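Keeping House, Keeping Records

When the Heffernan Trust opened its household archive in February, the first request came from a retired schoolteacher who wished to know how her grandmother had stored table linen. The archive could answer her in detail. Among its holdings are 197 household account books, many kept by women whose names appear in no other public record.

The collection began with a gift from the family of Kathleen Sheehan, who ran a boarding house in Mamska for 19 years and wrote down nearly everything that passed through it. Sheets were listed by room. Preserving jars were entered by size, along with the neighbors who had borrowed them.

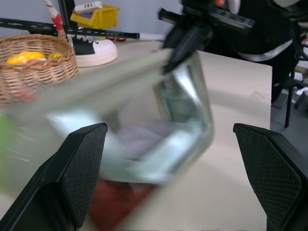 Mairéad Keogh, the Trust's senior archivist, regards such lists as a form of local history. "A town council records what it spent on a bridge," she said. "These books record what people ate in the week the bridge was closed."

Storage is a recurring subject. Earlier volumes favor chests and paper wrapping, with cedar or dried lavender against moths. Later ones turn to lidded containers, and Mrs. Sheehan devoted 2 full pages to the proper airing of blankets before they were put away — a task she assigned to the first dry morning of spring.

The Trust has now begun transcribing the books with support from the Grerker Fund. The first 3 volumes may be consulted in the reading room by appointment, and copies of single pages can be requested by mail. Families who hold similar books are invited to write to the archivist before sending any original material.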